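Zwischenbericht an die Stiftung Broria
Projekt »Rezepte aus Stornov – Süßwaren und Alltag in einer Kleinstadt«
Berichtszeitraum: November bis Juni
Stand: 2. Juli 2003

Sehr geehrte Damen und Herren,

seit dem letzten Bericht ist so viel passiert, dass ich beim Schreiben dauernd zurückblättern musste. Der Nachlass der Zuckerwarenfabrik Plasik ist vollständig gesichtet! Im Antrag hatten wir dafür noch das ganze laufende Jahr vorgesehen, und im Winter hätte ich selbst nicht gewettet, dass wir es früher schaffen.

Stand der Erschließung

Aufgenommen sind 894 Einheiten, davon 541 mit ausführlichem Katalogeintrag. Der Rest hat bisher Signatur und Kurztitel und wird bis Jahresende nachgezogen. Am ergiebigsten sind die Kochbücher der Fabrik, also die Hefte, in denen die Siedemeister Mengen, Temperaturen und Ärger notierten. Ein Heft aus den fünfziger Jahren enthält auf fast jeder Seite Bemerkungen zur schlechten Qualität des Stärkesirups, einmal mit dem Zusatz »klebt nicht einmal am Löffel«. Solche Stellen machen uns große Freude, und für die Frage, wie Betriebe mit Mangel umgingen, sind sie Gold wert.

Die Lohnlisten haben wir vorerst zurückgestellt. Sie sind teilweise mit Kopierstift geschrieben und müssen vor der Benutzung in die Restaurierung. Ein Kostenvoranschlag der Werkstatt Ekström liegt vor und passt in den bewilligten Rahmen.

Gespräche mit Zeitzeugen

Hemant Rathore hat die Interviews übernommen und führt sie mit einer Geduld, um die ich ihn beneide. Geplant waren vor allem Gespräche mit früheren Beschäftigten. Inzwischen melden sich aber auch Leute, die als Kinder am Fabriktor Bruchware gekauft haben, in Spitztüten und nach Gewicht. Die Erinnerungen gehen wunderbar auseinander: Für die einen roch die ganze Unterstadt nach Karamell, andere schwören auf Pfefferminz, und eine frühere Packerin meinte trocken, sie habe nach zwei Wochen überhaupt nichts mehr gerochen.

Für uns neu ist, wie stark das Papier in diesen Erzählungen vorkommt. Einwickler wurden glatt gestrichen, gesammelt, getauscht, als Lesezeichen benutzt und zu Ketten gefaltet. Wir haben den Gesprächsleitfaden deshalb um einen Abschnitt über Verpackungen erweitert, von Wachspapier und Stanniol bis zu den durchsichtigen Folien, wie man sie heute kennt, etwa beim Konfekt in türkis glänzender Hülle, durch die der dunkelbraune Kern zu sehen ist.

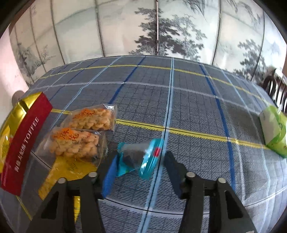

Ausstellung und Öffentlichkeit

Die Wanderausstellung nimmt Form an. Volodymyr Stasiv hat die Texte für die ersten Tafeln geschrieben und dabei tapfer gekürzt, auch bei mir. Vom Begleitheft sollen 200 Exemplare gedruckt werden. Der Probeabend in der Stadtbücherei war so gut besucht, dass wir Stühle aus dem Lesesaal holen mussten, und hinterher standen die Leute noch lange um die Kopien der alten Preislisten herum – ein schöneres Zeichen hätten wir uns kaum wünschen können.

Schwierigkeiten

Die Rechte an den Werbegrafiken sind weiterhin ungeklärt. Von den Erben des Hausgrafikers haben wir noch keine Antwort. Sollte es bis zum Herbst dabei bleiben, zeigen wir im Heft nur die Schriftproben.

Im Magazin gab es im Frühjahr einen kleinen Wasserschaden. Zwei Kartons waren betroffen, beide mit Doppelstücken, und alles konnte getrocknet werden. Die Regale an der Außenwand haben wir trotzdem geräumt.

Mittelverwendung und nächste Schritte

Die Personalmittel liegen im Plan, bei den Reisekosten haben wir gespart, weil viele Gesprächspartner lieber zu uns kommen. Wir bitten darum, den Restbetrag in die Transkription verschieben zu dürfen. Der formlose Antrag liegt bei. Als Nächstes stehen die Restaurierung der Lohnlisten, die Abschrift der Interviews und die Druckvorlage für das Heft an.

Mit herzlichem Dank für Ihr Vertrauen
Die Projektleitung, Stadtarchiv Stornov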